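Print | E-mail this release

February 8, 2018
By Nerea Valcárcel

Sernaleck adds washable liner to Stallum cat litter tray

Sernaleck has released a replaceable liner for its Stallum covered litter tray. The liner is rated for 80 machine washes and fits trays sold from August onwards. The first run is 3,000 units.
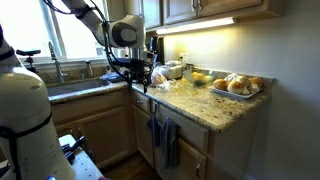

Macarena Segura said that the clips had been moved to the outer rim, so the liner can be lifted out with the hood in place.

Spare clips are sold separately. Trade orders are handled by the Binham depot.

This site uses cookies. Accept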